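Shelf clearance in the storeroom is now 44 cm on the upper bays, up from 40. The slotted angle makes this easy enough: undo the bolts, move the panel up a few holes, bolt it back. The Relum units use the same hole spacing as the old Orstead ones, so the spare bolts fit both.

Dusting comes before restocking. I go dry first — a damp cloth leaves grey streaks on the dark panels — and work along the folded lip last.
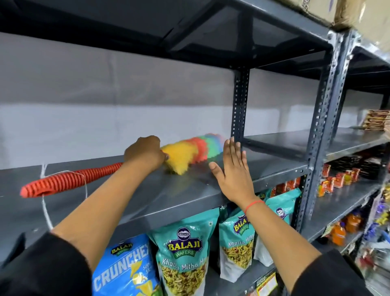
*Rainbow duster on the cleared shelf, snack packets still on the one below.*

Corner plates are next, probably in November.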